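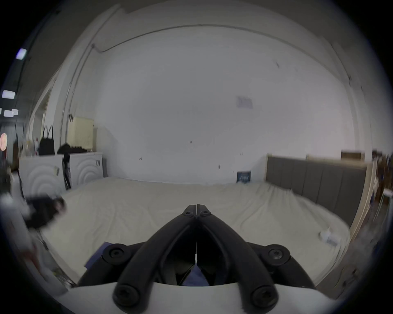 Fig. 1. Hand-held gripper over a bed sheet, jaw tips nearly together.

Week 3 handout: comparing two-jaw grippers

Today's pair is the Essien and the Wellier, and they feel so different in the hand! Log 90 grasps with each on soft items (tissue, cloth, paper), then swap with your partner. Last January's group got 770 clean picks out of 834, so there's plenty to beat. Watch how the jaw tips meet on thin stuff – that's the fun bit.

Logs due 05/11/2019.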